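料箱取件工位点检表（卡线停机之后重写的那一版，带我的啰嗦备注）

先说清楚这份表从哪来的。原来那张点检表只有一页，夹在 Waltulthorpe 车间门口的板子上，大家每天早上从上到下打一排勾，我也打，打得飞快。五月份出了那次事，机械臂手腕上的线挂到料箱沿上，扯着扯着夹爪就没信号了，整个工位停了 39 分钟，拆下来一看护套磨开了口子。事后我把那天早上的点检表翻出来——全是勾，字还是我的字！脸上有点挂不住，所以就自己动手重写了一遍。

写法跟以前不一样。每一条后面有结果，结果后面有备注，备注是我随手记的，有的长有的短，有些是抱怨。Idris Jarman 看过初稿，说你这哪是点检表，你这是日记。我说那你到时候照着日记点检吧，他还真照着做了一遍，又给我加了几条，我都标出来了。Drirnport 那边的同事也要了一份，他们的工位跟我们的布局不一样，拿去用的话夹具那一节要自己改。

结果只有这么几种写法：合格、整改后合格、待处理、不适用。以前有人喜欢写“基本合格”，这次一律不收，基本合格到底能不能开机呢？开不了就写待处理。

一、那天到底怎么回事

放在最前面，没耐心看的人至少看完这一节。

早上刚开班，程序跑的是从料箱里往外拿条形块，红的绿的混着放，随便摆，夹爪自己进去抓。这个动作我们跑了很久，前面连着 800 个循环没有报警，所以大家对它很放心，放心到我端着杯子在旁边跟人聊天。

然后它去抓一根靠箱壁的。靠箱壁的一向难抓，手腕要多转一些才能让手指避开斜壁。就是多转的这一下，线束的那个弯往外甩，挂到料箱沿上了。当时没有马上报警，这一点我到现在想起来还不舒服。机械臂抬起来的时候线被拉紧，我听见“啪”的一声，像扎带断了，扭头看过去，臂还在往上走。再往后夹爪打开了，抓着的那根掉回箱子里，控制器报外部轴信号丢失，停住。

我按了急停。按的时候它已经自己停了，不过手还是按下去了，这个习惯我觉得挺好，不用改。

没有人受伤，料箱被带歪了一点，桌上掉了一截断扎带。Reynaldo Magbanua 第一个过来，先问的是人有没有事，第二句问的是谁动过线。没人承认动过，后来翻维护记录，前一周换夹爪手指的时候线束重新绑过，绑的人是我。行吧。

原因我们写了好几稿，最后留在报告里的有这么几条，我用大白话抄一遍：

线束重新绑的时候，弯留大了。留大是怕手腕转的时候绷住，结果大过了头，往外鼓。

料箱的一个夹钳松了，箱子往机械臂那一侧挪了 4 毫米。4 毫米听着不多，但是箱沿跟线的间隙本来就小。

程序里靠壁抓取的姿态没有限制手腕的转角，它选了一个转得比较多的解。从程序的角度看它没做错，够得着、不碰壁，它不知道自己身上还挂着一圈线。

点检表里没有一条让人看线束的弯。表上写的是“线缆外观良好”，外观确实良好啊，弯大一点也很好看。

有人提出再加一条“操作员注意力不集中”，说的是我端杯子聊天。这条最后没写进去，Reynaldo 的意思是就算我瞪着眼睛看，也拦不住那一下，写进去只会让以后出了事没人愿意讲。我很感激，但是杯子从那以后我放外面了。

二、进工位之前

2.1 控制柜模式开关在手动位，钥匙拔下，由进去的人自己带着
结果：合格
备注：自己带着，意思是揣兜里。不要放在柜顶上。以前柜顶上放着钥匙、螺丝刀、半包饼干，谁路过都能拧一下。Idris 查这条的时候直接让我掏兜，我掏出来了，还掏出来两根扎带。

2.2 气源关闭，余压排掉，压力表归零
结果：合格
备注：排气之前先看夹爪里有没有夹着东西。我吃过一次亏，排了气手指一松，件砸在手背上，不重，就是吓一跳。归零要看表针，听声音不算。

2.3 挂牌，写名字和时间
结果：合格
备注：写名字要写全。牌子上就一个“王”字，我们车间喊一嗓子能出来好几个人。

2.4 工位里面没有别人
结果：合格
备注：喊一声，等人答应，再绕一圈。这条是老表就有的，保留，一个字没改。

2.5 示教器跟机械臂对得上
结果：整改后合格
备注：Idris 加的。我们这里示教器放得近，长得又像，拿错过。他的办法很土：拿起来先看屏幕上的机器名，再让对应的人念一遍。我们在示教器背面贴了标签，贴上以后顺手多了。标签会磨花，所以也列进月检里。

三、急停和使能

3.1 每一个急停按钮按下去，伺服都断
结果：合格
备注：一个一个按，按一个复位一个，看见伺服灯灭了再去按下一个。别图快一起按下去，那样只能证明其中有一个是好的，你还不知道是哪一个。我知道这听起来像废话，可是我亲眼见过有人这么测，测得还挺自豪。

3.2 使能键：松开断，握死也断
结果：合格
备注：握死这一下很多人不测。人受惊的时候有的会松手，有的会攥紧，我属于攥紧的那种，所以这条我测得格外认真。力气小的同事说握死要使很大劲，换了两个人试，都能断，算合格，但是手感偏硬，记一笔。

3.3 急停之后的复位要人走到外面按
结果：合格
备注：无。

3.4 安全门一开，自动运行停
结果：整改后合格
备注：门开关的撞块有点斜，开门要拉开一掌宽才断。以前也这样，没人觉得是问题。调正以后开一条缝就断了，好得很。调完 Reynaldo 又让我开关了好多遍，每一遍他都看着灯，我胳膊都酸了。

3.5 示教器的线没有被压、被门夹、绕在脚上
结果：合格
备注：走动之前先低头看脚下。我没什么要补充的，我就是那个被绊过的人。

四、机械臂本体

4.1 各轴护盖没有松动、没有裂
结果：合格
备注：用手晃，晃完再用眼睛看一圈。护盖亮亮的，反光，裂纹藏在反光里很难看出来，拿手电侧着打光好找一些。这个办法是跟 Shawky 那边来装机的师傅学的，他查东西的时候头歪得像在听收音机。

4.2 各轴回零位，刻线对齐
结果：合格
备注：手腕那根轴的刻线脏了，擦了才看清。擦之前我差点写“偏”。

4.3 慢速单轴动一遍，听声音
结果：合格
备注：撞过或者被拉过以后一定要做。那天线束拉着手腕往下拽，我很担心减速机，单轴来回走了半天，没有异响，也没有一顿一顿的感觉。Idris 把手放在外壳上摸振动，我不太赞成，后来我们商量好，只许在使能键由他自己握着的时候摸，速度压到最低。要是有更好的办法请告诉我们。

4.4 抱闸
结果：合格
备注：断伺服以后看手臂有没有往下沉。盯着手指尖看，别盯着肩膀看，肩膀那里沉一点根本看不出来。

4.5 底座螺栓，划线没有错位
结果：合格
备注：划线是红漆画的，跨在螺栓头和底座上，错开就是松了。有一颗漆掉了，补了漆，补之前用扭矩扳手打过。先打后补！顺序反了那条线就白画。

五、线束（这一节是重点，请不要跳）

5.1 护套没有磨痕、没有开口、没有压扁
结果：整改后合格
备注：出事那根换掉了。旧的没扔，锯了一段钉在休息区的板上，开口那面朝外。有人说吓人，我说就是要吓人。检查的时候手套摘掉，用手指捋，捋到毛刺停下来看。护套内侧看不见的那一面最容易磨，翻过来看。

5.2 扎带齐全，没有断的，没有松得能转圈的
结果：整改后合格
备注：扎带剪口朝外会刮人，剪平。那天断的就是扎带，它断了反倒救了一点场，要不断的话拉的就是接头了。所以现在有人提议全部换成结实得多的绑法，我投了反对票。绑得死死的，拉坏的就是贵的东西。这件事我们还没吵完。

5.3 线束的弯，在最不利的姿态下离箱沿要有余量
结果：整改后合格
备注：就是这一条。老表没有，现在排第一也不过分。

做法是这样：手动，最低速，把手腕转到程序里允许的两头，各停一下。然后人蹲下来，从箱沿的高度平着看过去。站着看永远觉得够，蹲下来才知道悬。转到头以后再把手臂往靠壁的位置送，送一点看一点。线往哪边鼓，要看清楚，它每次鼓的方向还不完全一样，跟上一个姿态是怎么转过来的有关系，正着转过来和反着转过来两种都要试。

Idris 在旁边举着一条硬纸板帮我看间隙，纸板能塞进去不碰线，就算过。我们本来想写一个具体数字进来，写了又划掉，料箱换了型号那个数字就错了，所以现在写的是“纸板能过”，纸板就夹在点检板后面，别拿去垫桌脚。

5.4 弯也不能太小
结果：合格
备注：我第一次整改的时候矫枉过正，把弯收得特别紧，手腕一转就绷得像琴弦，Reynaldo 走过来弹了一下，“嘣”的一声，什么也没说就走了。我拆了重绑。

5.5 固定座没有松，里面的垫圈在
结果：合格
备注：固定座一松，线束就往下滑，弯就变大，所以查弯之前先查它。

5.6 接头插到底，锁扣扣上
结果：合格
备注：拔一下，拔不动算合格。别使蛮力，轻轻往外带就行。

5.7 换过夹爪、换过手指、动过线以后，5.1 到 5.6 全部重来
结果：合格
备注：而且换的人和查的人不能是同一个。这条等于是给我自己写的。前一周就是我换、我绑、我查、我签字，一条龙服务，哪里会发现得了自己的毛病呢？现在签字栏分成两格，两个格子一样的笔迹就打回来。

六、夹爪

6.1 手指没有变形，尖端没有崩
结果：合格
备注：手指对着光看缝，合上以后缝是均匀的。那天掉件以后怀疑手指碰过箱底，拆下来放平台上比了一下，是直的，高兴。

6.2 手指螺钉打过扭矩，划线没动
结果：合格
备注：同 4.5，先打后补漆。

6.3 开合信号跟真的开合一致
结果：待处理
备注：讲长一点。那天信号断了以后夹爪是打开的。为什么信号没了它会开？查下来是输出一掉，阀就回到默认那一侧，默认那一侧就是开。装的时候没人想过这个事，Usetti 给的接线图上两种接法都画了，我们照着第一种接的。

改成断信号保持夹紧，理论上就是换一种阀的事，可是保持夹紧也有保持夹紧的麻烦，手要是夹在里面呢？我们做了半天风险评估，白板写满了擦、擦了写。目前的意见是改成保持，同时留一个手动泄压的口子放在外面够得着的地方。阀还没到，所以这条是待处理，到货以前不允许在夹着件的时候有人站在正下方。其实什么时候都不该站，写出来强调一下。

6.4 气管接头不漏
结果：合格
备注：抹肥皂水。耳朵听不准的，车间太吵，风扇一开什么都像漏气。

6.5 夹着件晃一晃，不掉
结果：合格
备注：手动状态下夹一根条形块，单轴来回走，停得急一点。红的绿的都试了，横着夹、斜着夹也试了，斜着夹的时候会转，但是没掉。转了以后放的位置就不准，这是另外一个毛病，跟安全没关系，我记在别的本子上。

七、料箱和夹钳

7.1 料箱位置对上基准
结果：整改后合格
备注：那天偏的 4 毫米就是在这里量出来的。以前表上写“料箱到位”，到位是谁说了算？我看一眼觉得到位就到位了。现在改成用示教器慢慢把手指尖送到箱子的基准点上面，对不上就是没到位，不要去改程序里的点！曾经有一位（我不点名，他也会看到这份表）图省事把点改了去将就箱子，第二天别人把箱子推回原位，热闹极了。

7.2 夹钳全部夹紧，用手推料箱，不动
结果：整改后合格
备注：推的时候从靠机械臂的那一侧往外推，再从外往里推，对角也推。出事那天松的那把，手柄看着是扣到头的，夹口却没吃住劲。看手柄不算数，一定要推。

夹钳这东西会自己慢慢松，手指偶尔蹭一下箱壁，振一振，一点一点就松了。我们试过每班紧一次，目前够用。长远看应该换成螺栓固定的底座，申请写了，单子在 Reynaldo 那里，我每次路过他桌子都咳嗽一声。

7.3 夹钳手柄不在机械臂和线束的路上
结果：整改后合格
备注：有一把手柄是朝里的，转过去朝外了。线挂箱沿都够呛了，要是挂到手柄上就更扯不下来。转的时候顺手检查胶头，胶头没了的话金属直接顶着箱沿，会打滑。

7.4 箱底、箱壁没有卷边、没有毛刺
结果：合格
备注：戴手套摸。箱底磨花是正常的，花归花，不能有翘起来的。箱底有磨得比较厉害的地方，用指甲刮了刮，没有翘边。掉下来的碎屑要清走，吸尘器吸，别用气枪吹，吹得到处都是，最后吹到自己眼睛里。

7.5 箱里没有不该有的东西
结果：合格
备注：不该有的东西，历年记录里出现过：六角扳手、笔帽、扎带头、一枚硬币。硬币到现在没人来领。

7.6 桌面垫的纸板、垫片没有翘起来
结果：合格
备注：纸板翘边会顶到夹钳。胶带起边也一样，起了就撕掉重贴，别再盖一层。

八、程序和速度

8.1 手腕转角限制已经启用
结果：整改后合格
备注：新加的限制。限了以后，有些靠壁的件它就不抓了，会跳过去，箱子里最后总剩几根靠在边上的。生产那边问能不能放宽，我说先不放。剩几根人拿出来重新撒一下就行，撒的时候要按 2.1 到 2.4 走一遍，对，每次都要走，我知道烦。

8.2 线束的外形写进碰撞模型
结果：待处理
备注：Idris 在弄。线是软的，模型里只能拿一个胖一点的圆筒去套，套得太胖就哪儿都去不了，套得太瘦又没用。他试了几个尺寸，现在这个还是偏胖，机械臂动起来像穿了羽绒服。

8.3 碰撞检测灵敏度
结果：整改后合格
备注：出事那天没有马上报警，就是因为灵敏度调低过。调低的原因记录里写着“误报多”。误报多是因为手指蹭壁，手指蹭壁是因为箱子不在位，一环扣一环。箱子夹好以后，灵敏度调回原值，误报也没有变多。

测法：慢速，让手指去顶一块海绵，看停不停。海绵在柜子第二层，别拿洗杯子的那块。

8.4 改过程序以后，速度限到 20%，至少跑完整一箱
结果：合格
备注：20% 慢得让人犯困，可是慢才看得清线是怎么走的。跑的时候人在门外看，示教器拿在手里，眼睛看线，不看件。件抓没抓起来会有报警告诉你，线挂没挂是没人告诉你的。

8.5 原来的程序有备份，备份写了是谁、为什么改
结果：整改后合格
备注：以前的备份文件名叫“最终”“最终2”“真的最终”。都归档了，看着心烦。

8.6 超时：抬起动作超过设定时间没到位就停
结果：合格
备注：线挂住的时候手臂抬得比平时费劲，时间会长一点点，那天长得还不够多，没触发。现在收紧了。

九、地面和周围

9.1 工位周围能走人，没有堆料
结果：整改后合格
备注：搬走一摞空箱子。

9.2 地上的线有走向，不横穿走道
结果：待处理
备注：控制器到工位这一段已经理过，另外几段要等停产日。理之前走路抬脚。

9.3 灯够亮，箱子里面看得清
结果：合格
备注：深的角落会黑，检查的时候另外打手电。

9.4 灭火器、急救箱没有被挡住
结果：合格
备注：急救箱里创可贴又没了，补了。谁拿的我不追究，拿完说一声就行。

十、签字以前再问自己一遍

这部分不打勾，就是几句话，我自己每天早上会在心里过一遍，你们爱过不过。

昨天有没有人动过线？动过的话，第五节重新做了没有？

料箱我推过了吗，真的用手推过了吗？

要是夹爪现在突然打开，件会掉到哪里，那里有没有人？

要是我现在听见“啪”的一声，我的手离急停有多远？

最后这一个是 Reynaldo 问我的，就在出事那天下午。我站在原来站的位置上伸手去够，够不着，要迈一步。现在门外那个站位往左边挪过了，伸手就能拍到。

十一、整改以后的复测

复测做了一上午。先空跑，不放件，看线；再往箱里放几根条形块，红的绿的都有，故意放一根贴着箱壁，看它怎么处理。贴壁那根它犹豫了好半天（当然是程序在算，我说犹豫是我自己的感觉），有时候抓，有时候跳过去，跟角度有关。我蹲着看，Idris 站着看，两个人看完再对，意见不一致就再跑一遍。

中间停过一次，是我喊的停，觉得线离箱沿太近。停下来拿纸板一塞，过得去。Idris 没笑我，他说想喊就喊，喊错了也就是多跑一遍。这句话我抄在点检表背面了。

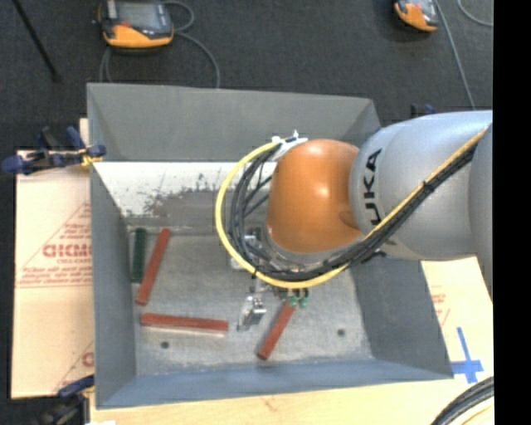
所以目前的结论是可以开，限制条件下开：速度先压着，手腕转角限制不许关，每班推一次料箱，换完夹爪双人签字。6.3、8.2、9.2 这三条待处理的，谁关掉谁在后面写名字和做法，别光画个勾，我会去看的。阀到了以后第五节和第六节整个重做一遍，到时候这份表大概又要长一截，先跟大家道个歉。

有意见写在下面，或者直接来找我，我基本都在工位旁边，手里没有杯子。

读者留言

老钳工不老：
蹲下来看这条太对了。我们那边也是站着看了好几个月都说没问题，来了个小个子实习生，一眼就看出来了。

橘子皮：
请教一下，5.2 扎带那个，你们有没有试过那种受力会自己脱开的卡扣？比扎带贵一点，拉脱了按回去就行，不用满地找断头。

作者回复 橘子皮：
没试过，有型号的话发我一份，我拿去接着吵架。

Idris Jarman：
8.2 更新一下，羽绒服改成薄棉袄了，胖瘦差不多合适，还差靠壁的几个姿态没验。验完我自己来关这条。另外我没有说“你这是日记”，我说的是“你这有点像日记”。

夜班小满：
8.1 剩下的那几根，夜班人少，每次都走 2.1 到 2.4 真的很慢……能不能攒到换箱的时候一起处理？

作者回复 夜班小满：
可以攒！剩着不拿没关系，只要进去就得走流程。我去跟生产那边讲，让他们别催你们。

Drirnport 二线：
拿去用了，第七节改成了我们自己的定位销。查出来两处松的，谢谢。硬币是我的。

阿沛：
7.1 说的那个改点的人是我，我承认，请问能不能把“热闹极了”删掉。

作者回复 阿沛：
不能。

联系：Waltulthorpe 车间自动化组，点检板旁边的意见盒 | 版权归作者所有，内部转发请保留备注 | 返回顶部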